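Review: Stiren two-arm sorting cell, seen at the Corrigan open day in Dustuvport

Corrigan opened its Dustuvport workshop to the public on a Tuesday in May. I went mainly to look at the Stiren cell, a two-arm bench setup sold to schools and small labs. I had 20 minutes with it in the morning and came back at 4 for a second turn.

The cell is a walled enclosure with both arms mounted on a linear rail along the front. The rail feels solid. I leaned on the bench during a run and the arms did not drift. The uprights are plain aluminum, so adding a bracket of your own should be easy.

The job on show was tidying whiteboard erasers onto a small slatted rack at the back. You can let the cell run its own program or drive the arms by hand from a second station. I tried both. Driving by hand took me most of the first session to learn, and the left arm answered more smoothly than the right. Staff said the right one was due for a new servo.

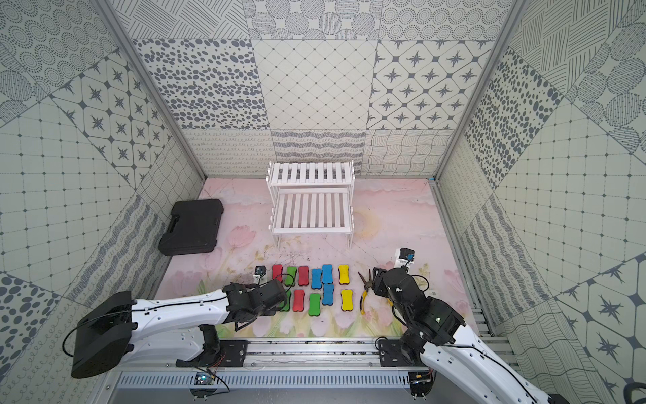
The Stiren cell at Corrigan, with the erasers on the mat and the white rack behind them.

The patterned wall tiles are removable, and Corrigan swaps them between sessions to see how the software copes with a different background. In my two sessions it coped fine. The grippers had more trouble with the shape of the erasers. They are bone-shaped foam, and a grab at the rounded end often slipped. Grabs at the narrow middle held.

Cabling is my main complaint. Thin wires hang under the left gripper, and the small circuit boards at the front are out in the open. For a classroom I would want covers. Stiren sells a cover set for 293 dollars, and I think it should be in the box.

The manual is 16 pages and clear enough. Setup is one long afternoon, according to the staff.

I also looked at the Giltomside unit across the hall. It is quieter but has only one arm and no rail. For a teaching lab I would take the Stiren and budget for the covers.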